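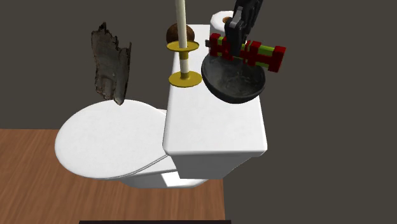
Why is my bill higher than my neighbor's when there are more people in her house? This came in by email after the Wellum talk. Read it out, wait a moment, then go on.

**Opening (keep it short)**

- Say who I am and that I don't sell anything.
- The talk is about home water use: where it goes, how to read a meter, what to fix first.
- Questions at any point. People forget them if they have to wait.

**Where the water goes**

Ask the room to guess the biggest indoor use. Most will say the shower. In a lot of homes it's the toilet, and in homes with a leak it's often the toilet by a long way.

The answer to the email is that head count is only part of it. The age of the fixtures, the yard, and leaks all matter. I asked the writer to do the overnight test and it was a worn flapper. The neighbor's house had been replumbed.

Don't get into water rates here. It took up half the session in Wellum, and there wasn't time for the meter.

**Reading the meter**

Hand out the blank cards now, and pencils.

1. Find the meter. It's usually in a box near the street, or in the basement in older houses.
2. Last thing at night, write down every digit.
3. Don't use any water. No dishwasher, no ice maker, no softener cycle.
4. Write it down again in the morning and subtract.

If the numbers match, there was no leak overnight. If they don't, close the valve behind each toilet and repeat the next night.

Someone will ask about the small triangle on the dial. It turns at very low flow, so if it's moving with everything off, water is going somewhere.

**The MacRitchie building**

Use this one for renters and landlords. 78 apartments on one shared meter. The manager had the toilets checked over a weekend and found slow leaks on every floor. None of the tenants had reported one, as they couldn't hear anything and didn't get a bill. Total spent on parts was under $500.

- Pause for questions. Last time there were several about who pays for repairs. I'm not a lawyer. Point to the lease and the city housing office.

**Dye test**

Food coloring in the tank, a few drops. Wait without flushing. Color in the bowl means the flapper is leaking. Flush afterward so it doesn't stain.

Mention that flappers come in 2 common sizes and people buy the wrong one. Take the old one to the store.

**Outdoors**

Only if we're on time. The Tiser Street garden group cut back to early morning watering in August and put down mulch. Their beds did fine. Sprinklers that hit the sidewalk are the easy thing to fix - walk around while they're running and look.

**Before closing**

- Cards: I have 300 printed. Leave the extras at the desk.
- The Prusavby library has a meter key to lend. Ask at the front, it isn't in the catalog.
- Next session is Mon 22 April, same room, on water heaters. Bring the model number from the label if you want to ask about your own.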